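공유주방 정기 안전점검표 및 점검 의견

시설명: 스툴비(Stulby) 공유주방
점검 구분: 4월 정기점검
점검일: 수요일, 오전 영업 시작 전
점검자: 밀라그로스 비야누에바(Milagros Villanueva)
시설 담당: 소치틀 차베스(Xóchitl Chávez)

표기: 적합 / 보완 / 부적합 / 해당 없음

1. 가스 설비

1-1 중간밸브 개폐 상태: 적합
손잡이 유격 없음. 사용하지 않는 화구 쪽 밸브는 모두 잠겨 있었음.

1-2 호스 및 연결부: 보완
벽면 쪽 화구의 호스가 조리대 뒤에서 꺾여 있음. 눌린 자국은 있으나 균열은 없음. 비눗물 시험에서 기포 발생 없음. 호스 길이를 조정해 다시 고정할 것.

1-3 가스누설경보기: 적합
시험 버튼 작동 확인. 표시등 정상. 경보음은 출입문 밖에서도 들림.

1-4 자동차단장치: 적합
경보기와 연동 확인. 복구 절차 안내문이 낡아 글자가 흐림. 교체 권고.

2. 전기 설비

2-1 분전반 앞 공간: 부적합
식자재 상자가 분전반 문을 막고 있었음. 점검 중 이동 조치함. 지난 점검에서도 같은 지적이 있었음. 바닥에 적치 금지선을 표시하고 사진을 제출할 것.

2-2 누전차단기: 적합
시험 버튼으로 전 회로 차단 확인.

2-3 콘센트 및 멀티탭: 보완
싱크대 옆 콘센트 덮개의 스프링이 약해 완전히 닫히지 않음. 네빅스(Nevix) 제빙기는 멀티탭에서 분리해 단독 콘센트에 꽂을 것.

2-4 배기팬 전선: 적합
피복 손상 없음.

3. 소방

3-1 소화기: 적합
K급 1대, 분말 1대. 압력 정상. 분말소화기 위치표지가 문 뒤에 가려지므로 반대편 벽으로 옮길 것.

3-2 후드 및 덕트: 보완
필터 앞면은 깨끗하나 뒷면 모서리에 기름때가 굳어 있음. 청소는 멜렌데스(Meléndez)에서 맡고 있으며 작업 확인서에 덕트 내부 항목이 비어 있음. 확인서를 다시 받아 보관할 것.

3-3 피난 통로: 적합
유효 폭 확보. 유도등 점등 확인.

4. 냉장·온수

4-1 냉장고 온도 기록: 보완
기록지에 7일 중 2일이 빠져 있음. 점검 시 온도는 기준 이내. 휴무일에도 기록할 사람을 정할 것.

4-2 냉장고 문 패킹: 적합
하단에 음식물 찌꺼기가 있어 현장에서 닦아냄.

4-3 손 씻는 곳 온수: 적합
38도로 측정됨. 손세정제와 종이타월 비치 확인.

4-4 세척제 보관: 적합
클로스텔(Clostel) 세척제 500ml 용기는 식재료와 분리된 칸에 있음. 덜어 쓰는 분무기에도 제품명을 붙일 것.

5. 바닥 및 수납장

5-1 바닥 미끄럼: 보완
배수구 주변 줄눈에 기름기가 남아 있음. 광택이 있는 바닥재는 물기가 눈에 잘 띄지 않으므로 마감 청소 후 마른 걸레질까지 할 것.

5-2 하부장 문과 경첩: 적합
열린 채로 두는 문이 없는지 확인함. 하부장이 길게 이어진 주방에서는 문 한 짝만 열려 있어도 지나가는 사람의 정강이가 걸리기 쉬움.

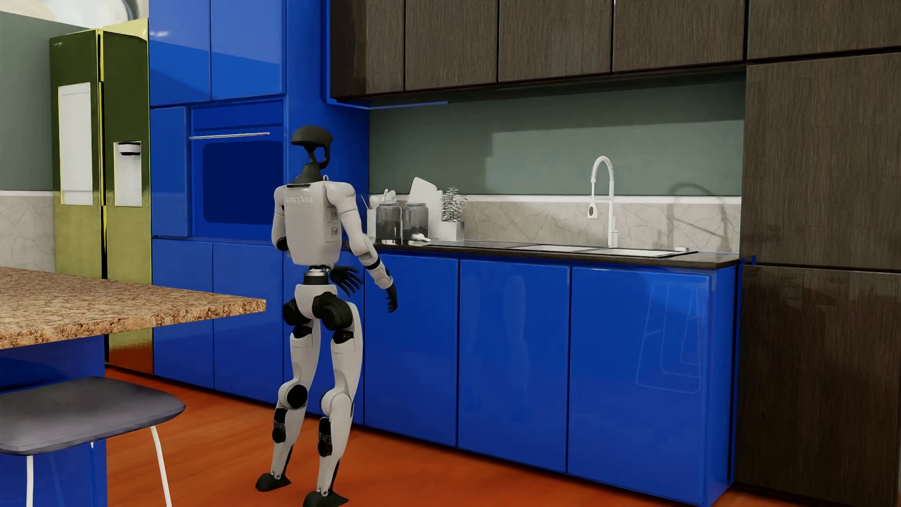
5-3 상부 선반 고정: 보완
벽 고정 나사 하나가 헐거움. 재고정 전까지 무거운 냄비는 아래 칸에 둘 것.

5-4 배수구 덮개: 적합
덜컹거림 없음.

6. 종합 의견

부적합 한 건(2-1)은 금요일 영업 시작 전까지 조치하고 결과를 제출할 것. 보완 항목은 다음 정기점검 때 확인함. 1-2 가스호스는 재고정이 끝날 때까지 해당 화구 사용을 중지함.

담당자 의견(차베스): 식자재 납품 시간이 이용자 교대 시간과 겹쳐 상자가 분전반 앞에 쌓였음. 납품업체에 시간 변경을 요청했고 답변을 기다리는 중임. 덕트 확인서는 이번 주 안에 받기로 함.

점검자 확인: 비야누에바
담당자 확인: 차베스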